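Zutex Finger Pad Service Kit for Two-Arm Packing Stations

Part of the Randden spares range
Updated 2026-09-20

Replacement pads, fasteners and a hold-test block for Zutex parallel grippers. Fits left and right arms. Order one kit per gripper.

Safety notice: dropped cartons

In August we were told of cartons slipping out of the fingers during tilted carries at the Wolel packing site. The gripper reported a good hold each time, so the arm finished its move and the station did not stop. Nobody was hurt. Inspection found pads from the first batch, with a backing that creeps under side load. A level carry does not show the fault.

First-batch pads have no notch on the back edge. If yours have no notch, stop tilted carries until they are replaced. Slowing the arm does not fix the problem.

What's in the kit

Two notched finger pads
Four pad screws and a driver bit
One hold-test block
Printed instruction card

Specifications

Pad life: 3000 cycles on coated cardboard
Kit weight: 183 g
Minimum hold-test reading: 95 percent of the commanded force

Fitting and checking

1. Park both arms and lock out the power. The brakes hold the arms, but the gripper fingers can still move when the air or current is released.

2. Remove the old pads and clean the finger faces. Old adhesive under a new pad will give a false reading.

3. Fit the new pads with the notch toward the wrist. Restore power and run the hold test on the block.

4. Run a tilted carry with an empty carton, one arm at a time. Keep the other gripper open and clear of the carton, and stay outside the marked area until both arms are parked.
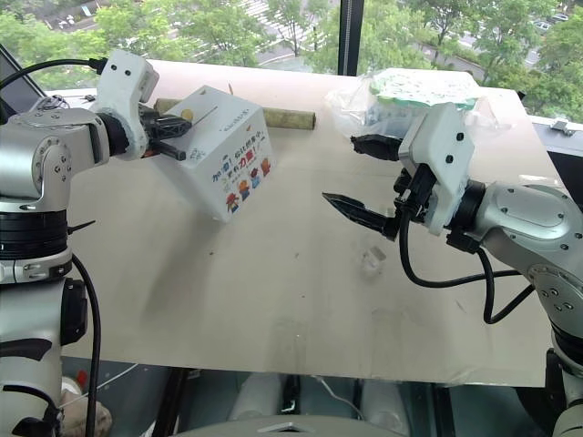
5. Log the reading. If it is under the minimum, take the gripper out of service and contact Beltrán, our repair partner.

Returns

First-batch pads are exchanged free of charge. Almost 74 sets are still unaccounted for, so please check your spares drawer as well as the fitted pads.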